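Skuvville 의류관리 소식지
6월호 | 관리 기술

이 사이트는 쿠키를 사용합니다. 계속 이용하시면 쿠키 사용에 동의하는 것으로 간주됩니다. [동의] [설정 변경]

배색 니트의 분류, 세탁, 보풀 제거와 접기

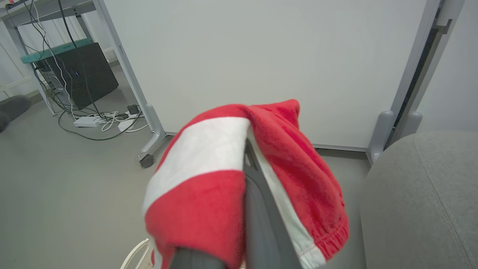
니트의 보풀은 세탁 전에 제거해야 하는가, 세탁 후에 제거해야 하는가?

세탁 후 완전히 건조된 상태에서 제거한다. 젖은 섬유는 늘어나기 쉽고 보풀과 바탕 조직이 서로 붙어 있어, 날이 닿으면 바탕 실까지 잘릴 수 있다. 건조 후에는 보풀이 표면 위로 일어서므로 날의 높이를 낮게 잡지 않아도 된다.

지난 호 이후 접수된 문의는 149건이며, 그중 가장 많은 항목이 배색 니트의 이염과 보풀이었다. 빨강과 흰색이 한 벌에 들어간 니트는 두 문제가 겹치는 대표적인 품목이다. 진한 색 면은 염료를 내보내고, 흰 줄무늬는 그 염료를 받는다. 표면에 보풀이 있으면 떨어져 나온 진한 색 섬유가 흰 부분에 얹혀 이염처럼 보이기도 한다. 이번 호에서는 바구니에서 꺼내는 단계부터 선반에 올리는 단계까지의 절차를 정리한다. 내부 작업서 1704번의 개정 내용을 가정용 조건에 맞춰 옮긴 것이다.

적용 범위

면, 아크릴, 면 혼방, 아크릴 혼방의 편성물을 대상으로 한다. 울과 캐시미어는 축융 문제가 있어 물의 온도와 교반 조건이 다르므로 제외한다. 비즈, 금속사, 접착 장식이 붙은 제품도 제외한다. 품질표시에 물세탁 금지 기호가 있는 제품에는 이 절차를 적용하지 않는다. 품질표시와 이 글의 내용이 다를 때에는 품질표시를 따른다.

분류

분류는 색, 조직, 오염 정도의 순서로 한다. 흔히 색만 보고 나누는데, 배색 니트는 색만으로 위치가 정해지지 않는다. 흰 면적이 넓어도 진한 색이 한 줄이라도 있으면 흰 빨래에 넣지 않는다. 진한 면적이 넓다고 해서 짙은 청바지와 함께 넣는 것도 피한다. 청바지의 염료가 흰 줄로 옮겨 가고, 지퍼와 리벳이 편성 고리를 당긴다. 배색 니트는 배색 니트끼리 모으고, 양이 적으면 단독으로 세탁한다.

조직은 편성물과 직물로 나눈다. 수건은 직물로 분류하되 루프가 있어 린트 발생량이 많다. 니트와 같은 통에 넣으면 수건의 린트가 보풀 끝에 엉겨 보풀의 크기를 키운다. 건조 후 제거 작업의 시간이 이 단계에서 늘어나는 경우가 많다.

오염은 소매 끝, 목둘레, 앞판 아랫단을 확인한다. 소매 끝의 고무단은 골이 좁아 펼쳐 보지 않으면 오염이 드러나지 않는다. 양손으로 골을 벌려 안쪽까지 본다. 확인할 때 고무단을 길이 방향으로 당기지 않는다.

견뢰도 간이 확인

처음 세탁하는 배색 니트는 색 빠짐을 먼저 확인한다. 흰 면포를 물에 적셔 물기를 짠 뒤, 진한 색 부분의 안쪽 시접에 대고 손가락으로 누른다. 문지르지 않고 눌렀다 떼는 동작을 몇 차례 반복한다. 면포에 색이 묻지 않으면 일반 절차로 진행한다. 색이 옅게 묻으면 찬물 단독 세탁으로 진행하고 담금 단계를 생략한다. 색이 뚜렷하게 묻으면 가정에서의 물세탁을 보류하고 전문 업체에 맡긴다.

세제를 묻힌 면포로 같은 확인을 한 번 더 해 두면 정확도가 높아진다. 물에서는 빠지지 않고 세제액에서만 빠지는 염료가 있다. 두 결과가 다르면 나쁜 쪽을 기준으로 삼는다.

소금이나 식초를 넣어 색을 고정한다는 방법에 대한 문의가 있었다. 시판 의류의 염료는 염색 공정에서 이미 고착된 상태이며, 가정에서 첨가하는 소금이나 식초가 그 상태를 바꾸는 정도는 확인되지 않았다. 식초는 금속 부속을 변색시킬 수 있다. 작업서에는 두 가지 모두 넣지 않았다.

전처리

옷을 뒤집는다. 겉면끼리의 마찰이 줄어 보풀 발생이 억제된다. 뒤집을 때에는 소매 끝을 잡아당겨 빼지 말고, 몸판 쪽에서 손을 넣어 소매를 안으로 모은 다음 밀어낸다. 고무단의 탄성은 한 번 늘어나면 세탁만으로는 다 돌아오지 않는다.

단추와 지퍼는 잠근다. 끈은 느슨하게 묶는다. 풀린 실이 있으면 자르지 않고 코바늘로 안쪽으로 넘긴다. 잘라 낸 자리는 세탁 중에 올이 풀리는 시작점이 된다.

소매 끝과 목둘레의 오염에는 Gristach 중성액을 원액 그대로 소량 바른다. 칫솔을 사용하지 않는다. 손가락 끝으로 골의 방향을 따라 눌러 주고 그대로 둔 뒤, 마르기 전에 본세탁으로 넘긴다. 원액이 마르면 가장자리에 테두리 자국이 남는다. 흰 부분과 진한 부분의 경계에는 원액을 바르지 않는다.

손세탁

대야에 찬물 11리터를 받고 Gristach 중성액을 표시된 양만큼 먼저 푼다. 옷을 넣은 다음 세제를 붓는 순서는 피한다. 세제가 닿은 부분만 농도가 높아져 얼룩의 원인이 된다. 물은 2000밀리리터 계량컵으로 재면 다음번에 같은 조건을 맞추기 쉽다. 마지막 한 컵은 절반만 채운다.

옷을 평평하게 펼쳐 물에 넣고, 손바닥으로 눌렀다 떼기를 반복한다. 비비기, 비틀기, 들어 올려 흔들기는 하지 않는다. 물을 머금은 니트는 자체 무게로 늘어나므로 꺼낼 때에도 양손으로 전체를 받친다. 소매 한쪽만 잡고 들어 올리면 소매가 길어지고 진동 둘레가 변형된다.

물에 색이 비치면 담금을 중단하고 바로 헹굼으로 넘어간다. 색이 비친 물에 흰 부분을 담가 둔 시간이 길수록 이염의 정도가 커진다. 헹굼은 거품이 보이지 않고 물이 맑을 때까지 반복한다. 헹굼물의 온도는 세탁물의 온도와 같게 맞춘다.

기계 세탁

품질표시가 허용하는 경우 세탁망에 넣어 섬세 또는 울 코스로 돌린다. 세탁망은 옷을 접어 넣었을 때 안에서 크게 움직이지 않는 크기를 고른다. 지나치게 큰 망은 안에서 옷이 뭉치고, 지나치게 작은 망은 세제액이 고르게 통과하지 못한다. 망 하나에는 한 벌만 넣는다.

통의 적재량은 절반 이하로 한다. 가득 채우면 마찰이 커지고 헹굼이 부족해진다. 액체 세제를 사용하고, 가루 세제는 골 사이에 잔류하기 쉬우므로 이 품목에는 권하지 않는다. 탈수는 가장 약한 단계로 짧게 한다. 종료 후에는 바로 꺼낸다. 젖은 상태로 통 안에 두면 접힌 면끼리 닿아 이염이 생기며, 이 이염은 세탁 중에 생긴 것보다 경계가 뚜렷해 눈에 잘 띈다.

섬유유연제는 마찰을 줄여 보풀 발생을 늦추는 효과가 있으나 고무단의 탄성을 떨어뜨린다는 보고가 독자 회신에 반복되었다. 사용할 경우 표시량보다 줄이고, 매회 사용하지 않는다.

탈수와 건조

손세탁한 옷은 마른 수건 위에 펼쳐 놓고 수건째 말아 누른다. 수건은 흰색이나 옅은 색을 쓴다. 말 때에는 몸판의 앞뒤 사이에 얇은 수건을 한 장 더 끼운다. 진한 면과 흰 면이 직접 닿지 않게 하기 위한 것이며, 대각선 줄무늬처럼 앞뒤의 색 위치가 어긋나는 옷에서는 반드시 끼운다. 소매를 몸판 위로 접어 올린 채 말지 않는다.

건조는 눕혀서 한다. Pelum 평건조망을 기준으로 작업서를 작성했으나 통기가 되는 평면이면 무엇이든 가능하다. 옷을 올린 뒤 어깨, 진동, 옆선, 밑단의 순서로 형태를 잡는다. 고무단은 골을 모아 세로로 가지런히 정리한다. 젖은 상태에서 벌어진 고무단은 벌어진 형태로 마른다. 줄무늬가 휘어 있으면 이 단계에서 바로잡는다. 마른 뒤에는 다림질이 필요하다.

직사광선은 피한다. 붉은 계열은 광에 의한 퇴색이 다른 색보다 빨리 드러나는 편이다. 실내 건조 시에는 선풍기를 옷과 나란한 방향으로 틀어 표면 위로 바람이 지나가게 한다. 표면이 마른 것을 확인하고 뒤집어 반대쪽을 말린다. 겨드랑이와 고무단이 가장 늦게 마르므로 건조 완료 여부는 이 두 곳을 만져 판단한다.

회전식 건조기는 사용하지 않는다. 열에 의한 수축과 마찰에 의한 보풀이 동시에 발생한다. 품질표시에 건조기 허용 기호가 있는 제품이라도 보풀을 줄이는 것이 목적이라면 눕혀 말리는 쪽이 유리하다.

보풀의 판정과 제거

보풀은 섬유 끝이 마찰로 빠져나와 서로 엉긴 것이다. 발생 단계에 따라 처리가 다르다. 표면에 잔털만 일어난 상태에서는 기계로 깎지 않고 의류용 솔로 한 방향으로 빗는다. 작은 알갱이가 드문드문 만져지는 상태에서는 부분 제거를 한다. 알갱이가 넓게 퍼져 편성 무늬를 가리는 상태에서는 전면 제거를 하되, 한 번에 끝내지 않고 두 차례로 나눈다.

보풀이 가벼운 단계에서 전면 제거를 반복하면 조직이 얇아진다. 깎인 자리에서는 실의 끝이 다시 표면으로 나와 다음 보풀의 출발점이 된다. 제거 간격을 길게 잡을수록 옷의 수명에 유리하다.

편집부에서 사용한 기기는 Yuan 보풀제거기다. 보호망의 높이가 조절되며, 니트에는 가장 높은 위치에서 시작한다. 다른 제품을 쓰더라도 절차는 같다.

평평하고 단단한 면 위에 옷을 펼친다. 무릎이나 침대 위에서는 바탕이 꺼져 옷감이 보호망 안으로 밀려 들어간다. 주름을 손으로 펴고, 당겨서 고정하지 않는다. 당긴 상태에서는 고리가 벌어져 바탕 실이 노출된다. 기기를 표면에 대지 않은 상태에서 전원을 켜고, 작은 원을 그리며 얹듯이 움직인다. 누르는 힘은 기기의 무게로 충분하다.

색의 순서는 흰 부분을 먼저, 진한 부분을 나중에 한다. 진한 부분을 먼저 하면 보호망 바깥에 붙은 붉은 섬유가 흰 줄로 옮겨 간다. 흰 부분을 마친 뒤 먼지통을 비우고, 진한 부분을 마친 뒤 한 번 더 비운다. 경계선 위에서는 기기를 흰 쪽에서 진한 쪽으로 움직인다.

고무단에는 기기를 대지 않는다. 골의 높이가 고르지 않아 솟은 부분의 실이 먼저 깎인다. 고무단의 보풀은 작은 가위로 하나씩 자른다. 손으로 뜯는 것은 부위와 관계없이 금한다. 보풀 하나에 연결된 섬유가 길게 딸려 나와 주변 조직이 느슨해진다.

봉제선, 자수, 단추 주변은 손가락으로 가린 채 작업한다. 올이 튀어나온 곳은 작업 전에 코바늘로 안쪽에 넣는다. 튀어나온 올을 보풀로 잘못 보고 깎아 구멍이 난 사례가 이번 문의에도 포함되어 있었다.

제거 후에는 점착 롤러 대신 솔을 쓴다. 점착 롤러는 잘린 섬유와 함께 아직 붙어 있는 섬유 끝까지 일으킨다. 솔질은 위에서 아래로 한 방향으로 한다.

이염이 생겼을 때

건조하기 전에 발견했는지가 처리의 기준이 된다. 젖은 상태라면 말리지 않고 바로 찬물로 다시 헹군다. 물에 색이 나오지 않을 때까지 물을 갈아 준다. 다림질이나 건조기의 열이 가해지면 옮겨 간 염료의 제거가 어려워진다.

염소계 표백제는 쓰지 않는다. 흰 줄만 골라 바르더라도 액이 경계를 넘어 번지며, 진한 부분의 탈색은 복구되지 않는다. 산소계 표백제는 품질표시가 허용하고 견뢰도 확인에서 색이 묻지 않은 제품에 한해 사용하며, 안쪽 시접에서 먼저 시험한다. 흰 줄에 붉은 기가 고르게 돌지 않고 점처럼 보인다면 이염이 아니라 섬유가 얹힌 것일 수 있으므로, 약제를 쓰기 전에 마른 상태에서 솔질부터 한다.

접기와 보관

니트는 걸지 않고 접는다. 옷걸이에 걸면 어깨에 돌출 자국이 생기고 기장이 늘어난다. 겉면을 아래로 하여 펼친 다음, 한쪽 소매를 몸판의 세로선을 따라 접고 반대쪽도 같은 방식으로 접는다. 소매가 등판 중앙에서 겹치면 그 부분만 두꺼워지므로 겹치지 않게 조정한다. 고무단은 접힘선에 걸리지 않도록 위치를 옮긴다. 밑단에서 위로 한 번, 다시 한 번 접는다.

배색 니트를 장기간 보관할 때에는 접힌 면 사이에 중성지나 흰 면포를 끼운다. 습도가 높은 계절에는 마른 옷에서도 접촉 이염이 생길 수 있다. 쌓을 때에는 무거운 것을 아래에 두고, 고무단이 있는 쪽이 한 방향으로 몰리지 않게 번갈아 놓는다. 압축 팩은 사용하지 않는다. 눌린 골과 접힘 자국이 꺼낸 뒤에도 남는다.

보관 전에는 반드시 세탁한다. 한 번만 입은 옷이라도 피지와 땀은 시간이 지나며 변색되고, 흰 부분에서 먼저 드러난다. 방충제는 옷에 직접 닿지 않게 상단에 두고, 종류가 다른 방충제를 섞지 않는다.

착용 주기

같은 니트를 연속해서 입지 않는다. 하루를 입었으면 다음 날은 평평하게 펼쳐 둔다. 고무단의 탄성이 회복되고 흡수된 습기가 빠진다. 보풀은 가방끈이 닿는 어깨, 책상에 닿는 소매 아래쪽, 팔이 스치는 옆구리에 집중된다. 책상 작업이 길면 소매를 걷지 말고 팔 밑에 매끄러운 받침을 둔다. 걷어 올린 소매는 고무단을 장시간 늘린 상태로 고정한다.

정정

지난 호의 세탁망 표에서 굵은 망과 가는 망의 설명이 서로 바뀌어 실렸다. 니트에는 눈이 가는 망을 사용한다. 작업서 1704번의 해당 항목은 올바르게 기재되어 있어 수정하지 않았다.

다음 호에서는 지퍼가 달린 플리스의 세탁과 정전기 문제를 다룬다. 관련 문의는 옷의 혼용률과 사용한 세제를 함께 적어 소식지 회신 주소로 보내면 된다.

Skuvville 의류관리 소식지를 이메일로 받아보세요. 언제든지 수신을 거부할 수 있습니다. [구독하기]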